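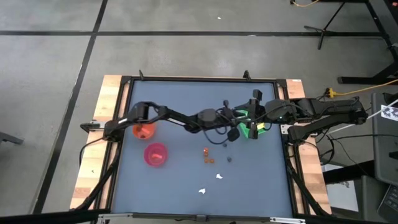
Flalurby Sorting Kit for Clubs and Classes

Home > Schools and Clubs > Kits > Flalurby
Order code: 428
Supplied by: Histex

The Flalurby kit is a term's worth of two-arm sorting practice in one crate. Your club supplies the arms, the table and the patience. We supply the things to pick up, the bowls and baskets to put them in, and a booklet of 14 tasks that begins with "move one block" and ends in territory where friendships are tested.

It was put together by Mattes Janssen, who ran an after-school robotics club before he came to us and still talks about grippers as other people talk about difficult relatives. His view is that clubs spend too long on cubes. Cubes are polite. They have flat sides and they stay where you left them. A dolphin has no such manners.

What's in the crate

Small blocks and cubes, for the first few weeks and for restoring morale later on.
Faceted ornaments in several colours, some see-through. Students who have tuned everything for solid orange will find these educational.
Sea creatures in glossy white, with curves in all the places a gripper would like an edge.
Bowls, bins and baskets in colours that can be told apart from across a room.
Task booklet, score sheets and a teacher's copy with the answers, such as they are.
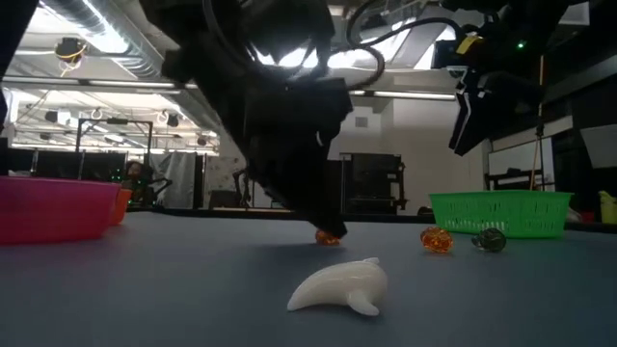 Using it with a club

Most groups work in pairs, one student to each arm, and swap halfway through. The booklet assumes you will do it this way and gets a bit stern if you don't. Each task has a layout, a target container and a time limit — the time limits were set by Mattes on a good day, so feel free to double them.

Tasks one to seven use a single arm. After that both arms share the table, and the pair must agree out loud who is going for what. Teachers tell us this is the hardest part of the course, and it needs no programming at all.
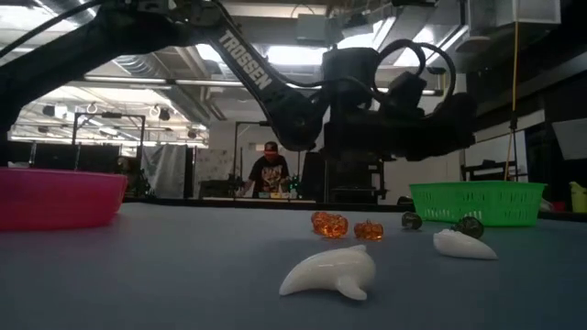
Ornaments and sea creatures set out on the table, with the pink and green containers at either side.

The Drana Cup

Clubs that finish the booklet can enter the Drana Cup, held each August. Teams sort a mixed table for a possible 1000 points. Dropping a piece costs you some of them. Arguing with the judge costs more. The Fuchs add-on pack has the awkward shapes used in the final round and is sold separately, as awkward things tend to be.

Spares

Lost pieces can be ordered singly. Please check under the table first.

Page updated March 28, 2018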